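Write the rules down before you tidy the floor

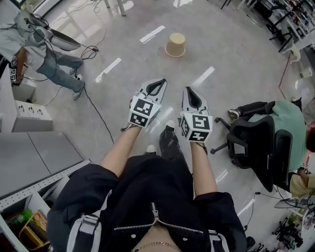
A pair of hand-held grippers, one paper cup and a busy room.

I have a confession to make, which is that I like rules. Not all of them (I park badly and I've never once read the terms of anything), but the sort of rules that get pinned up in a workshop by somebody who has had a bad afternoon and doesn't want another one. I've been spending a lot of time lately with people who teach robots by hand, and I've come away convinced that this whole corner of the trade is short of exactly that sort of rule.

You hold a gripper in each hand, you do a small job – turn over a cup, say – and a recording of you doing it becomes a lesson for a machine. Then you do it again. Then the person next to you does it, slightly differently, and so on until you've got a great heap of examples and everybody's wrists ache. It's lovely work in its way, a bit like shelling peas. It's also work where almost every decision that matters gets made by whoever happens to be in the chair, and hardly any of those decisions get written down.

Take floors. I mean it, take floors! The one in the photo is the shiny kind, with the lights lying across it in long white bars right around the cup. Ask three people whether that's a good floor to record on and you'll get three answers. One will tell you to put a mat down so the glare goes away. Another will say leave it, homes and offices are full of shiny floors and the robot had better get used to them. The third will say it doesn't matter. I lean towards the second, but I can live with any of them. What I can't live with is the mat going down one morning and coming up the next, with no note of it anywhere, so that six weeks later somebody is staring at two piles of recordings wondering why one is so much easier to learn from.

I used to help out on a project called Himance, and that is more or less what we did to ourselves. We had a rule sheet. It had 30 rules on it, and I'd guess we followed around 80 per cent of them on a good day, mostly the ones about where to hang your coat. Nothing on it said what to do if you fumbled. So some of us stopped and started again when we dropped something, some of us carried on and picked it up, and a couple of people (I was one) did whichever felt right. The recordings were all labelled the same. Piroska Simon, who had to make sense of them afterwards, was extremely polite to me about it, and I've never felt so told off.

My own view on fumbles is that you keep them. Finish the job, mark the attempt as messy, move on. A robot that has only ever seen perfect hands won't know what to do when the cup rolls away. Piroska disagrees with me, or half does. She'd keep the ones where the person recovers and bin the ones where they give up, and she thinks "messy" is a useless label unless you say which kind of mess. She's probably right about the label. We argued about it all through November and I still owe her a drink over it.

Then there's the business of sharing a room. People doing this work tend to end up in a bunch, each with their own kit, their own cables and their own patch of floor, and I've no quarrel with that. It's more cheerful than sitting alone, and you pick up good habits from the person beside you (bad ones too, I grew a terrible flick of the wrist that way). But cables across a floor where folk are leaning and turning and looking hard at something else want a proper rule, and I'd put it ahead of anything to do with data. Run them along the wall if they'll reach. Tape them down if they won't. If you're wearing part of the kit on your back, someone else checks where your lead is before you step away. It takes a few seconds and it's dull, and I have gone full length over a lead myself at Dalcombe with a gripper in each hand, so please don't tell me it's fussy.

And while I'm on about bodies, breaks! Gripping and ungripping for hours is hard on the hands, and sitting low with your arms stuck out in front of you is hard on everything else. I'd like a break written into the plan with the same weight as the target. Most places I've been have a number on the wall, 100 good attempts by lunch or what have you, and the break is something you take if you're feeling brave. Turn that round and I'd bet the attempts get better as well, though I'll admit I've no figures to wave at you.

The other thing I'd fight for is other people's faces. If you record from where your own head is, you catch whoever wanders past, and a colleague in the next chair didn't necessarily agree to be in your lesson about cups. Ask them. Ask them once, on paper, and let them change their mind later without having to explain themselves. I put this to Oľga Vávra, who runs the sessions at Pindico and is far more patient than I am, and she said the asking was easy and the changing-your-mind part was where it all got sticky, as you then have to be able to find every recording that person is in. Fair enough. So the rule has to say who was in the room for each session. One line, names and times. She does it in pencil in a school exercise book and it works a treat.

I know the case against all this. Oľga's made it to me more than once. The work is young, people are still finding out what helps, and if you set things in stone too early you end up with a thick binder and a lot of recordings that all look the same. The folks at Borbély went that way, she reckons: same cup, same spot, same light, everyone sitting at the same angle, and a robot that was brilliant until someone moved the table. I take the point and I think it's a good one. Too much sameness is a real fault in this line, and a rule that flattens everybody into one pair of hands does harm.

But that's a quarrel with what the rules say. You can have a rule that tells people to vary things! Move the cup between attempts. Swap seats after the break. Left-handers, please carry on being left-handed. What I'm asking for is that the choices get made out loud and jotted down, with the date next to them, so that when we change our minds (and we will, constantly) we can tell which recordings came before and which came after.

If I were starting again tomorrow I'd throw out the long sheet and keep it to one side of paper, big type, stuck where you can read it from the chair. Cables and breaks at the top. Then who's in the room, what counts as finished, what to do with a fumble, what we've changed since last time. Leave the bottom third blank for people to scribble on. Piroska wants a box on it for the kind of mess, and I've told her she can have one if she draws it.

I've got a first go at it half done, with a space for lighting that I can't decide how to word. If your lot have one that works, send it over. I'll happily pinch it.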